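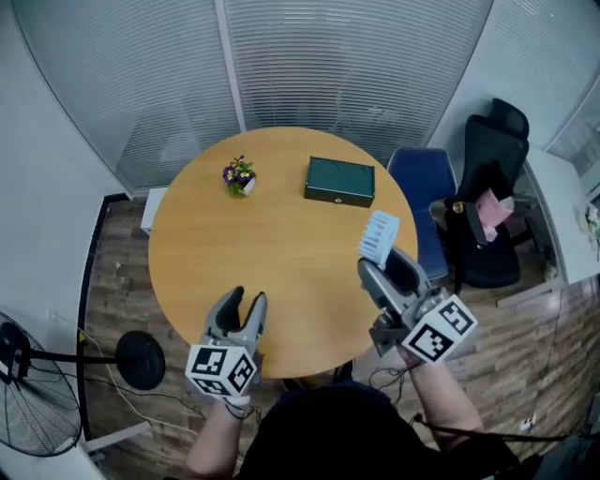 Checkliste Vorführplatz Handgreifer — Rundgang vor der Aufnahme
Standort: Grurkport, Platz 2
Datum: 7. Februar 2020
Geprüft von: Miroslava Hutsuliak

1. Greifer

Backen beidseitig leichtgängig: OK
Innenpolster sauber und fest: OK
Rechts neu beklebt. Der Unterschied beim Zugreifen ist richtig schön zu spüren, auch kleine Teile sitzen jetzt sicher!
Handschlaufen: OK
Öffnen und Schließen wird in der Software angezeigt: OK

2. Markerwürfel

Alle Flächen sauber, keine Kratzer: OK
Würfel sitzt fest am Griff: Mangel behoben
Links war eine Schraube locker. Nachgezogen, danach neu kalibriert.
Marker werden aus der Kopfkamera erkannt: OK
Bitte die Hände beim Test auch mal weit nach außen führen, dort reißt die Erkennung am ehesten ab.

3. Kabel und Boden

Kabel am Unterarm mit genug Spiel: OK
Am Ellbogen lieber eine Handbreit mehr lassen, sonst zieht es beim Strecken.
Netzkabel außerhalb der Laufwege: offen
Das Kabel vom Ventilator muss in einen Kabelkanal. Onyshchenko hat noch welche im Lager.
Standventilator kippsicher: OK

4. Tisch und Gegenstände

Tisch wackelt nicht: OK
Box: Deckel und Verschluss ohne scharfe Kanten: OK
Blumentopf standfest: OK
Den Topf finde ich als Hindernis großartig — man führt die Hand automatisch in einem Bogen, und genau solche Bewegungen soll der Hokar lernen.
Bürostühle mit Abstand zum Tisch: nachbessern
Der blaue steht zu dicht dran, der rechte Ellbogen braucht Platz.

5. Person

Sitzhöhe passt, Schultern locker: OK
Pause nach spätestens 60 Minuten: besprochen
Wechsel nach 8 Durchgängen: besprochen
Ärmel eng anliegend, kein Schmuck am Handgelenk: OK

6. Licht

Jalousien eingestellt, keine Spiegelung auf den Markern: OK
Im Juli bitte neu beurteilen, dann steht die Sonne ganz anders.

Ergebnis: Freigabe mit 2 Auflagen (Kabelkanal, Stuhl). Die Führung mit den Handgreifern macht wirklich Freude, nach ein paar Versuchen denkt man kaum noch an die Backen. Kopie an Adow, Nachkontrolle durch M. Hutsuliak.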